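Handout 4: Good habits for hand-held gripper recording
Lamrani course, notes by Salma Hajji 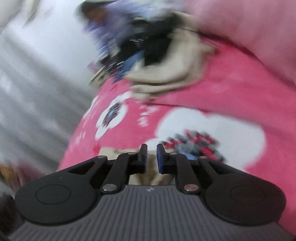 Fig. 1. Gripper slightly open over pink printed fabric. Sharp fingers, smeared background.

I put Fig. 1 first so we can talk about speed. Look at the top of it, then look at the two blue pads. The gripper stays crisp because the camera rides along with it, and everything farther off turns to streaks. Could you tell me what the dark item by the cream cloth is? I can't, and a model learning from it won't do any better!

So, our first rule (Reda Belkadi wrote the original wording, I've just loosened it up a bit): move at a pace where you could still read a label on the thing you're going for. Slow down before you turn your wrist, too – twisting blurs the view much faster than reaching does.

Rule two is about the start. Hold still with the fingers open, count to two in your head, then go. Same again at the end. Taha Samir checked 1,443 clips for the Sironby set and had to send 140 back, mostly for missing holds.

Rule three: one task per clip. If you're folding, fold. Don't straighten the pillow on the way out, however much it bugs you.

Fabric gets a few extra notes. Pinch an edge or a ridge, never the flat middle of a big piece. Keep both pads in view when you close. If the cloth slips, leave it in and try again in the same clip, and mark it "retry" on the sheet. We want those. Please don't delete them!

Before each session, wipe the lens and the pads, and open and close the fingers a few times. If a joint feels stiff, swap the tool and tell Othmane Zaki. Don't oil it yourself.

Names, faces, mail and prescriptions stay out of view. Ask the person who lives there before you open any drawer or closet, even if they said yes to the room.

For next time: record 22 clips of one folding task, watch them all at normal speed, and bring me your three worst with a line on each saying which rule it breaks.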